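Dec 17, 2024. Gripper comparison, Lutura pair vs the Nastent fingers. Tegan on notes, me on hands.

Block with the two keyhole slots, set on the diagonal. Both hand units up, one each side, cables run off toward the near edge. Left cable keeps looping onto the board, need a clip there.
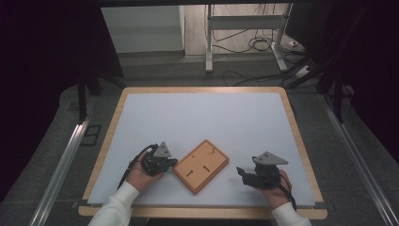
## Pads

Foam pads, slanted face. Want to know if the angle helps on thin stuff or just gets in the way. Severino says go flatter, I'm not convinced yet. Screws at the tip are a pain to reach with the 2 mm driver, try the long one from the Kekana kit.

Moved to the white table for the wrist camera check, jaws wide open first. Log 161 is the good one, 179 has the exposure set wrong so dont use it.
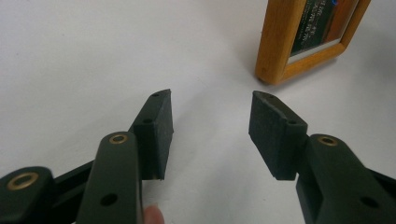 Still want 4 more runs with the old rubber pads before we pick. Same block, same angle. Tamsin has the spare set, ask her. Beverley wants the numbers in the shared sheet, not on paper, so copy these accross before leaving.

Open: does the left trigger feel stiffer or is it my hand? Swap sides and see.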